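Chapter 4
Planning the Restaurant Menu

Learning Objectives
After studying this chapter, students should be able to explain how a menu guides purchasing, staffing, and kitchen layout; tell the difference between a fixed menu and a rotating menu; and calculate the food cost of a single dish.

The menu is the first working document of any restaurant. It sets out what will be bought, who must be hired to cook it, and what the guest will pay. A kitchen that serves fresh bread and braised meats needs oven space and long preparation hours - a kitchen that serves cold plates needs refrigeration.

Much of this work is done away from the stove. Recipes are costed, suppliers are compared, and portion sizes are fixed in writing before a dish is tested.
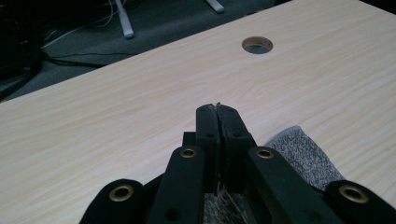 Figure 4.1 A desktop with a round cable hole.

The opening case concerns Ocampo, a neighborhood restaurant in Imstead with seating for 100 guests. When Remigiusz Szulc became head chef in April, the dinner menu was long and many dishes sold poorly. He reduced the list to 10 main courses and moved the seasonal dishes to a separate card. Waste fell, but several regular guests asked for dishes that had been removed.

As you read, consider which dishes a restaurant should keep even when they earn little. The case is taken up again in Section 4.3, where the cost sheets for both menus are compared.

Key Terms
fixed menu, rotating menu, food cost, portion control, yield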